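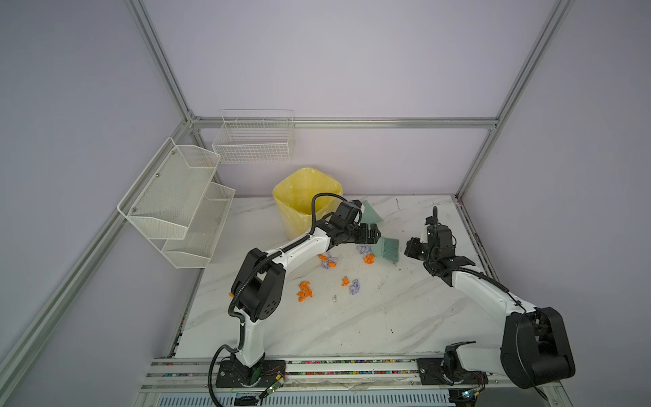
Lunell chain lube, 244 miles on a dry week. Anyone buying the claims?

Print this thread | E-mail this thread

gravelpit
Picked up a can of the Lunell dry lube for the naked bike after the shop pushed it on me. The can says "no fling" and "extended interval" without saying extended from what. I put it on a cleaned chain the night before, let it sit, and did 244 miles over the week, all of it dry pavement. Rear rim had the usual gray freckles by the second ride. So the no fling part is out. Chain still looked coated on the inside plates, I'll give it that. Has anybody run this stuff long enough to say if it beats plain gear oil on a rag? I'm not asking if it smells nice.

torque_ticket
Did you wipe it down after it sat? Everybody sprays way too much and then blames the can.

gravelpit
Yes I wiped it. Rag, both sides, wheel turning by hand with the engine OFF before anybody starts in on that.

Lilian Tanui
I've used it since last November on a Gavia 3 and I like it fine. Chain has needed one adjustment in that time. I clean it properly though, kerosene and a soft brush, and I do it after every wet ride.

torque_ticket
So it's the cleaning.

Lilian Tanui
Could be both. I cleaned it just as often with the old stuff and I was adjusting more.

oldcarb
Same chain as before, or a new one?

Lilian Tanui
New chain and sprockets, put on in November when I switched.

oldcarb
Well then. A fresh chain stretches a little at the start and then sits there for ages. You could put salad dressing on it and get one adjustment. I'm not picking on you, but this is how every lube gets its reputation. People switch brands when they fit new parts and the lube gets the credit.

Lilian Tanui
The old chain was fairly new when I started counting on that one too, so I don't think you can wave it off that easily. But I didn't keep notes, fair enough.

kneedown_nick
Plinness did a comparison on their blog and the Lunell came out on top for fling. They had a white card behind the wheel and everything.

gravelpit
Plinness sells Lunell. It's on their front page.

kneedown_nick
Doesn't mean the card was lying.

oldcarb
Depends who sprayed the chains and how much went on each one. Did they weigh the cans? Did they say how long each one sat? I read that post and there's a photo of each card and no mention of either. I could make any can win that test with a light finger.

kneedown_nick
OK but by that logic nothing can be tested.

oldcarb
Sure it can. Weigh it out, same sit time, same chain, same speed, and have somebody who doesn't know which is which look at the cards. It's an afternoon's work. They didn't do it and they have stock to move.

ranasinghe_fan
Nobody mentioned the Ranasinghe oiler yet so I will. Little reservoir under the seat, drips on the rear sprocket, set it and forget it. Mine has been on for more than 30 fills.

torque_ticket
And what does your rear tire look like

ranasinghe_fan
Clean. You set the drip rate right and it's clean. When it's too fast you get oil on the left side of the rim, so you turn it down a notch.

torque_ticket
I had one. Set it in cool weather, first hot afternoon the oil thinned out and it ran twice as fast. Took it off before it put me on my ear. I want to decide when there's oil near my tire, thanks.

ranasinghe_fan
There's a summer setting in the manual, page 5.

torque_ticket
I read page 5. It says "adjust as needed."

gravelpit
Getting back to the can. What I'd like to know is whether the X-rings care at all. The grease that matters is sealed inside from the factory. The stuff we spray is for the rollers and to keep rust off the plates. If that's right then "extended interval" can only mean it stays on longer in rain, and my dry week tells me nothing.

oldcarb
That's pretty much how I see it. Ride it in the rain, leave it overnight, look for orange in the morning.

Lilian Tanui
I can say mine hasn't rusted, and it lives outside under a cover.

oldcarb
After you clean it following every wet ride.

Lilian Tanui
Yes, ha. OK. Next wet one I'll leave it alone and report back.

gravelpit
I'll do the same with gear oil on mine. Different bikes, so oldcarb can throw it out anyway.

oldcarb
I will.

Last updated: Aug 25, 2025

Reader comments

dl_650: Gear oil, always. It flings, you wipe the wheel, a bottle lasts for years.

Pam R.: Does the kerosene hurt the rings? My manual says use it and the can of cleaner I bought says don't. The can of cleaner would, wouldn't it.

twostrokeman: Get a shaft drive.

dl_650: Then you can argue about final drive oil.

Print | E-mail to a friend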